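Search tickets Go
We use cookies to keep you signed in. Accept / Manage
2 min read

Ticket 605 – Two-arm folding cell: is this a safety issue or a housekeeping issue
Opened by: Chathurika Jayawardena, Lodgate
Assigned to: Macarena Montoya, Kiltberg support
Status: pending customer
Opened: November 8, 2019

Chathurika:
Clameo pauses mid-fold with "zone not clear." We press resume and it carries on until the next one. We had 7 of these before lunch. Arms are fine, grippers are fine, log attached. Can you turn down whatever is so sensitive?

Macarena:
I can. I'm not going to, at least until we've gone through the cell rules. Where do people sit while it folds? What's on the nearby tables? Who presses resume, and do they look first?

Chathurika:
People sit where there's a chair. There may be drinks. Resume is pressed by whoever is closest, with the enthusiasm of someone closing a pop-up.

Macarena:
Thank you for your candor. Your site sheet (Pacheco layout, rev 3) says:
– no seats inside the marked line while the arms have power
– no open or loose drinks on any table next to the cell
– spare cloth goes in a bin, never on the floor
– one named operator per shift, and only that person resumes

Four of the 7 pauses line up with something crossing the right side of the zone at knee height. I have a theory and it wears pants.

Chathurika:
Chair moved back behind the line. 6 more folds, no pauses. I'm annoyed at how cheap that was.

Macarena:
Good. The other 3 pauses have no cause in the log, so leave the zone settings alone and write down the time if it stops again. Please also send me the name of your operator. "Everyone" was on the form in March and I let it slide, so that one is partly mine.

Chathurika:
Put me down. Still sorting out the drinks rule – it's less popular than the chair one. Current view of the cell is attached. 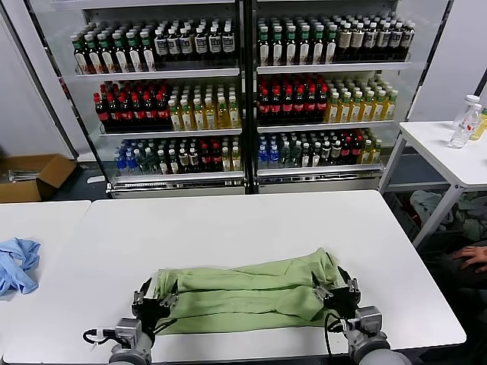

Macarena:
Got it, you're on the form as operator. I'll keep the ticket open until you've run a full shift under the rules. If the drinks rule needs someone to blame, you can use my name.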